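Sunday, January 7, 2018

Spent part of my weekend reading the Galetcombe pitch deck again. The claim is that the returns desk can be "fully automated by November." I've worked that desk. Let me go through why I don't buy it.

For anyone who doesn't know what a returns desk is: stuff comes back, somebody picks it up, works out what it is, decides if it can be sold again, and puts it where it belongs. At Flustwood we handled 1364 pieces in our worst week. Most of them took a few seconds. The odd ones ate the whole afternoon.

The deck has a slide that just says PICK AND PLACE. Three words. Fine, so let's talk about the work in those three words. One tray, one flat black thing, one table.

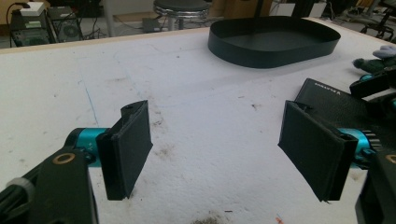 Case on the table, tray behind it with nothing in it.

Now, a person on the desk does this without looking. Flat case, flat table, you get a fingernail under the edge and up it comes. Try it with two flat pads and no fingernails. I've heard "we'll just adjust the approach angle" so many times I could sing it.

Dilek Kılıçarslan trained me on that desk. She could tell by weight if a box had the charger in it. I asked the Pellegrini sales guy which slide covers that and he said it was "on the roadmap."
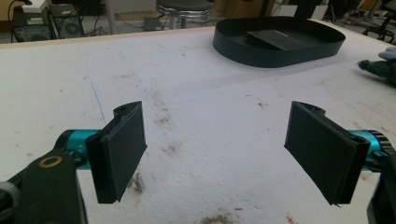
Flat black piece in the tray, pads open. That counts as one placed item.

And sure, an item in a tray is an item in a tray. I'm not saying the hardware is a joke. I'm saying the deck goes from this to "40 fewer hours per week on the desk" in one click, and I'd like to see the slide in the middle.

What really happened when Koltness put in their last system: the hours didn't go away, they moved. Two people who used to sort returns now stood next to a machine and sorted whatever it gave up on. Same people, harder items, all day long. The easy ones were the breather - and the machine got the easy ones.

Jeanine Mulder did that job for 3 months. Her pay grade went DOWN because the title changed from "sorter" to "attendant." Ask your manager what your title will be. Get it in writing.

Also, soft stuff. Every demo I've sat through loves a rigid rectangle. Our bins had plush toys, scarves, one shoe.
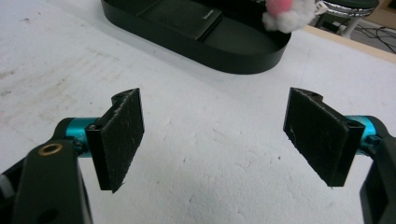
Flat item in the tray, fluffy thing up against the end of it. Guess which one I'd want to see picked.

Someone will reply with "96 percent success rate." OK. On what items? Who picked them? And who deals with the other four out of every hundred? In our worst week that's more than 50 pieces, and they land on a person.

I'd be happy to be wrong. Let Dilek choose the items for the next demo and let the desk crew watch. If Galetcombe says yes to that I'll post the whole thing, good or bad.

Replies are open. If you've worked next to one of these, tell me what your shift looks like now - mostly I hear from people selling them.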